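Notebook, Apr 5, 2026

Sourdough shelf, batch 15. Writing this up while the second loaf is still in the oven, because last time I waited until the next morning and half of what I wanted to say was gone.

Quick recap for anyone picking the book up cold. We have been trying to get a good rye and wheat loaf out of the Vestdale flour, the stone-ground one with the coarse bran in it. Batches up to 12 were all over the place. 13 was the first one I would have served to a guest. 14 I forgot to salt (see the page with the large unhappy face on it). So 15 is really a repeat of 13 with one change, and I am thrilled to report that the change is a good one!

The change: bran sifted out first, scalded on its own, and put back in after the autolyse. In 13 it all went in together. I had the idea from the old Arnance recipe cards, the ones in the green tin, where they scald cracked grain for the seeded loaf. Nothing on the cards about bran, but I figured bran is thirsty and scratchy in the same way and might behave better if it got its drink early.

Flour as mixed:
Vestdale whole wheat, 449 g before sifting
white bread flour, 526 g
rye, from the end of the Sarkar bag, whatever was left (I know, I know, weigh it next time)
salt, same as 13
starter, same as 13, fed the night before

The Vestdale went through the fine sieve twice. The second pass hardly gave anything, so once is enough, and it saves making a mess of the counter. The bran that came out is lovely stuff, big reddish flakes, and it smells like the inside of a barn in July. Poured boiling water over it until it just stopped looking dry, stirred, put a plate on top and left it. It sets into a sort of porridge. It holds its heat a lot longer than you'd expect, and I burned a fingertip finding that out. Spread it on a tray next time so it cools faster.

Autolyse with the sifted flour only. Huge difference right away. With the bran out, the dough came together smooth and stretchy in a few turns, where 13 had been ragged and tore whenever I pulled at it. I gave it the full hour anyway. Then starter, then salt, then the cooled bran mush on top, squeezed through with wet hands. This part is disgusting and I enjoyed it very much. For the first couple of minutes it slides around in lumps and you are sure you have ruined everything, and then it goes in. Keep squeezing. Don't add flour! I had the bag in my hand at one point and put it down again, and I'm glad I did.

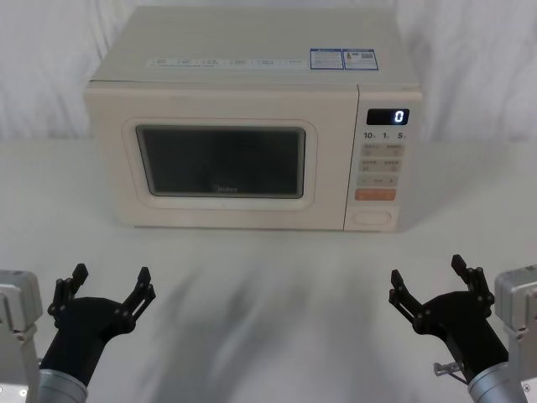 Bulk was slower than I wanted at first. The kitchen has been chilly all week and the bowl was sitting by the window, which was dumb of me. Moved it to the shelf over the radiator after the second fold and it woke up. Four folds in all, the last one very gentle. By then the dough was domed at the edges and had that wobble when you nudge the bowl, and there were bubbles under the skin along the side of the tub. I stopped there. With 13 I let it run further and I think that's why the bottom crust was dense, so stopping earlier was on my mind the whole time.

Note on tubs: the straight-sided one is so much better than the bowl for judging the rise. A strip of tape at the starting level and you just look. I only had the one, so loaf A was in the tub and loaf B in the bowl, and I was guessing with B all afternoon.

Shaping. A went into the round basket, B into the long one. Dusted both with rice flour this time. The sifted bran would make a nice coating too, if we ever have any spare that hasn't been scalded, and somebody should try that. A held its shape beautifully. B slumped a bit on the bench before I got it into the basket, and I had to tighten it a second time. I think B was simply a little further along, sitting in its warm wide bowl.

Cold proof overnight in the bottom of the fridge, both baskets in bags. They look identical in the morning, which is annoying, as they never bake the same.

Bake: Fosov pot for A, preheated until I lost patience. Scored with one long slash, slightly off center, blade held low. Lid off when it had sprung and set. I have never had an ear like this from whole wheat flour. It stands right up off the loaf, and it crackled the whole time it was cooling. I stood there listening to it like a fool.

Tasting A, cut far too early because I couldn't help it:

Crumb is open for something with this much bran in it, and even from edge to middle. No tunnel under the crust. No gummy band at the bottom, and that was the main complaint about 13. The bran is still there, you can see the flecks, but you don't feel it scraping. It's soft. The flavor is rounder than before, almost sweet, with a bit of malt at the end. I would guess that's from the scald but I can't prove it from one batch. Sourness is mild. A few of us like it sharper, and a longer night in the fridge would do that.

Crust is thin and crisp at the top, a little chewy down the sides. I would take it darker. I always pull them too early. Somebody write DARKER on the oven door.

With butter: superb. With the hard cheese from the back of the fridge: also superb. Toasted I'll report on tomorrow, if any survives.

Things I want to keep from this batch:

Sifting once, scalding the bran, adding it late. It costs a sieve and a bowl to wash and it has turned this flour from a chore into a treat.

Rice flour in the baskets. Both released clean, and B really should have stuck, considering how slack it was.

Stopping bulk early. Trust the wobble.

Things to sort out:

Water. I didn't write down how much went onto the bran, and it matters, because that is all extra water in the dough. It felt right in the hands but that's no use to whoever does 16. Weigh the kettle before and after, or pour from a jug on the scale.

The rye. We need a new bag, and it needs to be a measured amount. If 15 turns out to owe its flavor to a random handful of Sarkar rye I am going to be very cross with myself.

The salt, too. I used the same weight as 13, but the scald makes the loaf heavier for the same flour and I thought it tasted a shade under. Could be imagination. Try a pinch more and see whether anyone notices without being told.

Starter is in great form, by the way. It has been on half rye feeds since 13 and it's doubling well before lunch. Please keep it on that and please, please put the lid back on loosely. I found it screwed down tight this week and it hissed at me.

For 16 I would like to do two loaves from one dough, one with scalded bran and one with the same bran soaked in cold water. Same weights of everything, same tub shape for both (so we need another straight one). That should tell us whether it's the heat that does it or just the soaking. If cold works as well, we can set it up the night before and skip the burned fingers. My money is on the scald though, there's a sweetness in this loaf I haven't tasted in any of the others.

Also want to try a scald with toasted bran. Dry pan, low heat, until it smells like cookies. That could be wonderful or it could be bitter, and I can't wait to find out. Batch 17, if I can hold off that long.

Loaf B just came out. Wider and flatter than A, with a smaller ear, but the color is better because I left it in while writing the last page. Bottom sounds hollow. I'll leave this one alone until it's properly cold and compare the crumb with A then. Half of A is in the bread bin in a paper bag, cut side down. Help yourselves, and write what you think in the margin, even if it's rude.

Contact | © 2026 Shared kitchen notebook | Back to top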